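Setting up the wipes shelf

I do this bay the same way every time, so follow along and you'll be fine. My shelving is the Vumstead kind with the tall back panel, but any deep flat shelf will do.

1. Wipe the deck down and let it dry completely. Soft packs stick to a damp shelf like you wouldn't believe!

2. Stand your first packs upright against the back panel, printed side out (on the 10-sheet ones that's the beach and the kid in sunglasses).

3. Straighten each row with both hands, working from the top seams down.
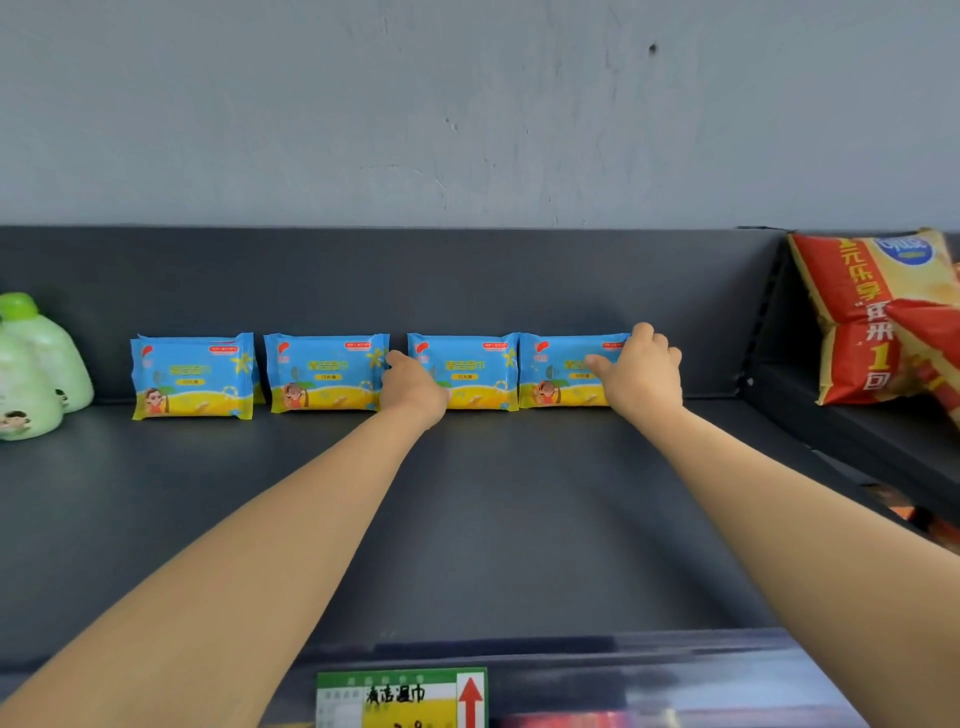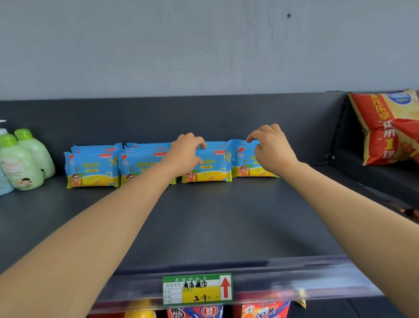

4. Add more packs in front until the row is as deep as you want it. I stop well short of the shelf edge – soft packs slump, and then the whole row slides.

Note: older stock goes in front. I forgot this in December and had a very boring afternoon re-sorting the lot.

Caution: don't squeeze the crimped ends to make a pack fit. If a seam splits, the wipes dry out and you can't sell it.

5. Clip on the price strip and write the new count on your Pandano sheet. Mine said 470 last time.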